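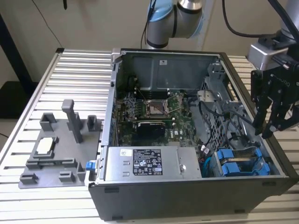 Teaching the arm to pull a drive carrier by remote control

Posted by zidach_learner, 13 August 2022

I control the arm by hand controller and record demonstrations. The task is to take out a blue drive carrier. I have 12 good recordings. Is it enough?
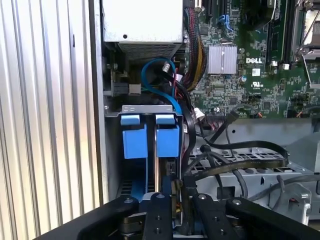
gramerness
No, please record more. We needed 290. Close the fingers slowly and start from different positions.

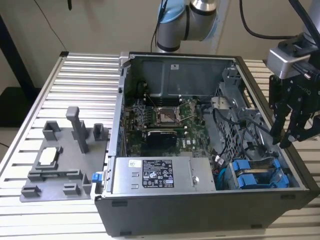
censka_tech
I agree. Also keep the failed ones in a separate folder.

crenshaw4
Try it with 9 first.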